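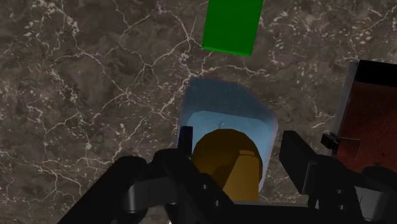 Slide 4: What the wrist camera gets to see

(Leave this one up for a good while. People at the back will want to find the yellow part for themselves before I start talking over it.)

So, we are in the simulator now, looking from the wrist, and the planner has brought the open fingers to either side of the yellow piece in the blue container. This is the moment I have spent most of my year on, and I'm very fond of it, so do forgive me if I linger.

Point out the countertop first. Shu-fen Hsiao put the veined marble in when we were at Cavcombe, and I grumbled, as our plain grey table had been giving me such lovely clean masks. Then we ran the segmenter on 145 marble scenes and it began drawing object edges along the white veins — quite confidently, too! We have 21 stone textures in the set now and I wouldn't go back.

Next, the container. You can make out the marble faintly through the upper part of it, and a depth estimate doesn't care for that at all. Jonduteo, our perception layer, keeps two guesses for any see-through surface and passes both along to the planner, which has to find an approach that is safe under either one. Say that slowly. Latifa Samir tells me I always rush it, and it is the main idea of the talk.

Then the fingers. They take up a great deal of the view at this range, and the palm hides the near end of the yellow piece. We mask out the gripper using the joint angles and carry the hidden part of the object forward from earlier views. If the estimate is more than 5 frames old, the controller stops and backs off.

Mention the green block and the red box only briefly. Both run out of view, and the planner holds on to their full shapes from the wider scan — someone at Stunendale asked about this and I gave rather a muddled answer.

(If time is short, skip the next bit and go on to slide 5.)

The replay tool is called Dudás. Kálmán Szekeres wrote it over one August, and it lets you scrub through any of our 3154 logged runs with both surface guesses drawn side by side. Offer to show it at the coffee break. The laptop needs its charger.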